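Second Hearing: Lesoment Returns With a Mixtape

Oct 8, 2020

When the duo Lesoment released its first recordings, the two members had met in person on only a handful of occasions. Anneli Kiiskinen wrote the verses at home and sent them by e-mail; Sigrun Wikström built the arrangements around them and returned the files overnight. Their new mixtape, Prenuvside, is the first work the pair has made entirely in the same room.

The project runs to 27 minutes and was issued in July as a free download, followed by a cassette edition of 1000 copies. Its nine tracks draw on rap, choral music and the plain drum machine patterns that Wikström has favored from the beginning. Kiiskinen delivers most of her lines close to the microphone and seldom raises her voice.

"We had been very polite to each other by e-mail," Kiiskinen said. "In a room you hear at once when the other person is bored with your second verse."

The mixtape was recorded at Erraji, a rehearsal and recording space that rents by the day. Wikström kept every session file, and the final count stood at 1372. Most were short fragments: a hummed bass line, a count-in, a chorus tried in the wrong key. One of them, with a door closing midway through, became the opening of "Harbor Tax" – the song that listeners have requested most often since the release.
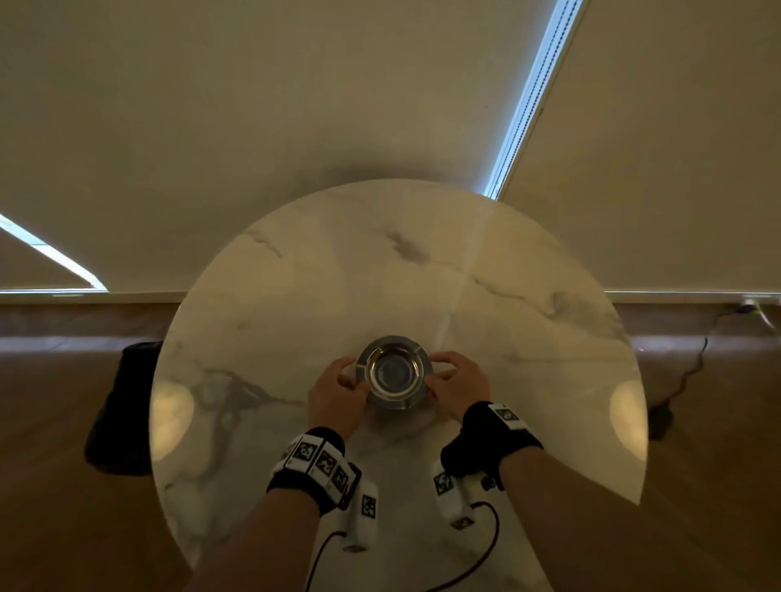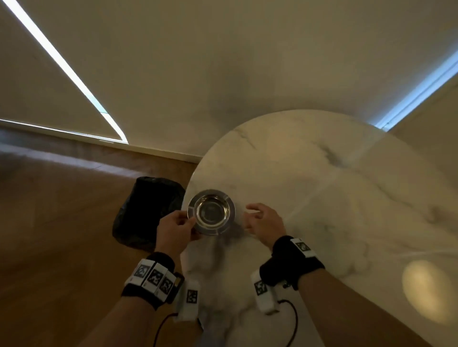 The Label and the Terms

Prenuvside appears on Gorkico, an independent label with a catalog of 35 titles. The agreement covers the cassette alone. The duo retains the rights to the recordings and may license them elsewhere after one year, an arrangement the label has offered to several of its younger artists.

Wikström handled the discussions herself. She had asked for a short contract and received one of two pages, which she read aloud to Kiiskinen over the telephone before either of them signed.

Plans for the Stage

Concert dates remain undecided. The duo has prepared a live set in which Wikström plays the bass parts by hand and the vocal harmonies are reduced to a single line. Two songs from the first release have been rewritten to suit this smaller arrangement, and a third has been dropped.

A full-length album is also in progress. Kiiskinen has completed the words to six songs, one of them in Finnish, and the pair expects to book further days at Erraji once the drum parts have been settled.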